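Redonner du gonflant à un coussin de chaise à poils longs

Il y a des objets auxquels on ne pense jamais, et le coussin de chaise en fait partie. On s'assoit dessus toute la journée, on le pousse, on le retourne quand il glisse, et puis un mardi matin on s'aperçoit qu'il ressemble à une vieille crêpe. Chez Besnard, où je travaille, nous en avons plusieurs, gris, bien épais au départ, et j'ai fini par prendre l'habitude de m'en occuper une fois par mois. Je vous raconte ma façon de faire, elle ne demande presque rien et convient très bien à un bureau comme à une cuisine.

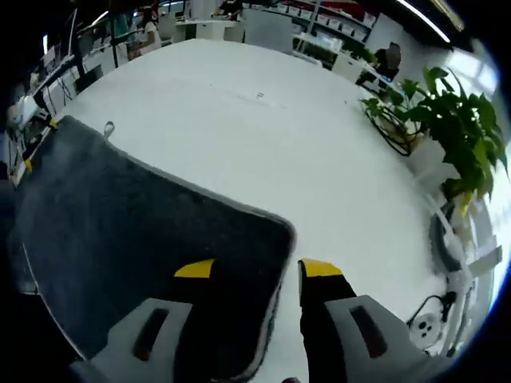
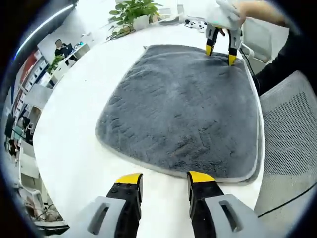
Commencez par trouver une surface plane, propre et assez grande pour poser le coussin bien à plat. Sur le canapé ou sur les genoux, on travaille de travers et on en met partout (j'ai essayé, évidemment). Une table blanche fait merveille avec un coussin anthracite, on repère du premier coup d'œil les peluches grises qui s'en détachent. Poussez la plante verte et les câbles sur le côté avant de commencer – un pot renversé sur un coussin à poils longs, c'est une après-midi de perdue.

Ce qu'il vous faut

Une brosse souple, de celles qu'on vend pour les vêtements. J'utilise une Trivel à manche court, mais n'importe quelle brosse à poils doux conviendra.
Un peigne à dents larges.
Un aspirateur avec un petit embout, réglé au plus faible.
Un chiffon en coton et un bol d'eau tiède.
Une goutte de savon doux, seulement s'il y a une tache.

Étape 1 : secouer

Sortez sur le balcon, ou à défaut ouvrez la fenêtre en grand, et secouez le coussin en le tenant par deux coins. Changez de coins et recommencez. Il en sort toujours plus que prévu, surtout en hiver quand tout le monde déjeune devant son écran.

Étape 2 : aspirer

Posez le coussin à plat, les poils vers le haut, et maintenez-le d'une main pendant que l'autre passe l'embout. Allez lentement, du centre vers les bords, sans appuyer. Insistez un peu le long du passepoil, les miettes adorent s'y cacher. Retournez ensuite le coussin et faites l'envers.

Étape 3 : démêler

Avec le temps, les poils se regroupent en mèches et dessinent de petites crêtes. Prenez le peigne à dents larges et travaillez par petites zones, en partant de la pointe des poils et en descendant peu à peu vers la base, exactement comme pour des cheveux d'enfant après la piscine. Si une mèche résiste, humidifiez-la du bout des doigts et patientez une minute. Ne tirez pas !

Étape 4 : brosser

Passez la brosse souple à rebrousse-poil, puis dans le bon sens. C'est le moment que je préfère, on voit la matière revenir petit à petit. Comptez six minutes par coussin, davantage la première fois.

Étape 5 : les taches

Mouillez un coin du chiffon, ajoutez la goutte de savon et tamponnez sans frotter. Rincez avec un autre coin humide, puis laissez sécher 24 heures à plat, loin du radiateur. Un coussin remis trop tôt sur sa chaise garde la marque de son occupant et prend une drôle d'odeur.

Et la machine ?

Regardez d'abord l'étiquette. Les nôtres, achetés chez Inden, passent à 30 degrés dans un filet, essorage à 400 tours et pas un de plus. Pas d'adoucissant non plus, il alourdit les poils. En cas de doute, restez au lavage à la main.

Pour finir, pensez à tourner le coussin d'un quart de tour chaque lundi, ou quand vous y pensez – il s'usera plus régulièrement.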